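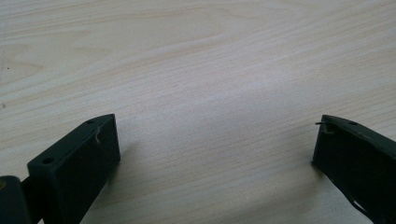
Week 6 notes: is the gripper holding anything?
Stella Sang

The Plomlow paper reports a grasp detector trained on 3,000 frames from the wrist view. Read the results table before you believe the abstract. The "empty" class has only 182 frames, nearly all from one table.

With two dark fingers on a pale surface, a plain threshold will find the fingers. You don't need a network for that. The hard cases are thin or clear objects, and the paper tests neither.

Be careful with small stuff too. A bit of fiber on a fingertip moves with the gripper, so a tracker may call it a held object. Wood grain gives weak, repeating features - don't trust visual odometry on it without checking.

For lab 2: run the Skendine baseline, then mask out the fingers and run it again. If the score barely moves, explain what the model is using. Bring your failure frames.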